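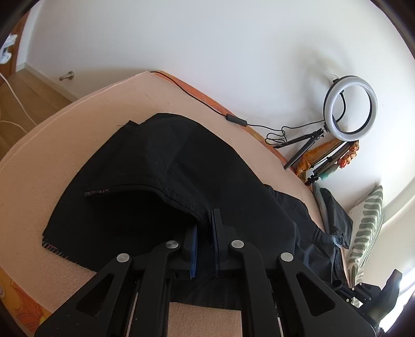

Is a three-finger gripper worth the extra money over a plain two-jaw one?

For cloth, I'd keep the two jaws and spend the money on better pads.

We ran both at Desten through August. 1,063 picks on the Jeltitz three-finger, same garments on the parallel jaw. The third finger mostly got in the way – bunched the fabric, lost the hem. Parveen Rajput disagrees, says we tuned it badly. Maybe. It took 2 of us a whole afternoon to tune it at all, wich is rather my point.

Pads matter more. Ridged rubber bites a fold, smooth stuff slides off. Cheap to swap, too. Yet every brochure sells you fingers and motors.

Hard parts, bottles, fine, argue for three. Trousers and jackets, no. Buy simple, wear it out, buy another

Write to Ashraful Kanagaratnam, Desten workshop | © Desten | Back to top

Recent
Virk controller, first week
Wrist cameras: one or 2?
Bitum arm, cables again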